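Nature Photography, Unit 4: Lichens and slime molds up close
Handout, updated 2024-05-07

Sorry these are rough, typed up straight after class. Bring them on the Grullstead walk.

Why lichens first
They stay put. No wind trouble, no running off. Good light most of the day if the trunk faces north. A lichen is a fungus living with an alga (or a cyanobacterium, sometimes both), so you're photographing a partnership. Three growth forms to know: crustose (flat, painted on), foliose (leafy), fruticose (shrubby or hanging). Write the form in your notebook before you shoot. Names can wait.

Slime molds
Not fungi, even though they get shelved with them. Look on rotting logs after a couple of rainy days, underside first. Fruiting bodies are tiny, often a milimeter or two tall. They change fast, overnight in some cases, so if you find a good one don't plan on coming back next week.

Settings, starting point only
Aperture f/8. Past f/16 things go soft at high magnification, diffraction, see Unit 2.
ISO low, tripod or beanbag.
2 second timer or a remote.
Manual focus. Always. Autofocus hunts.

Focus stacking
Depth of field at life size is paper thin. So: 20 frames, small even steps, front to back. Start a little in front of the subject, end a little behind. Don't touch the log between frames. Dont change exposure either. Blend at home.

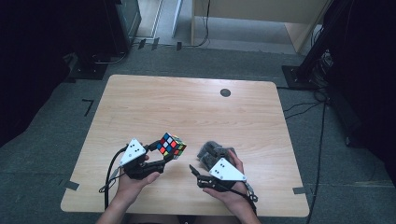
Seidu Yakubu disagrees with me on the stacking and wants it in the notes: fewer frames, better chosen, because a slime mold stalk sharp from end to end looks like a plastic model. He'd leave the background log completely soft. Fair point. Try both and bring both, we'll compare on the wall.

Light
Overcast is best. In sun, shade the subject with your own body or an umbrella. Small white card to push light under a cap or stalk. Flash only if diffused, wet surfaces throw ugly hot spots.

Field manners
Don't peel lichen off bark, some patches are decades old. Don't roll logs and leave them rolled. Put back what you lift.

For next time
4 finished pictures, at least one lichen and one slime mold. Place and substrate (bark, rock, dead wood) for each. Read the Hadivberg chapter on scale, skip the film section. The October group's prints are still up in the hallway if you want to see what passed.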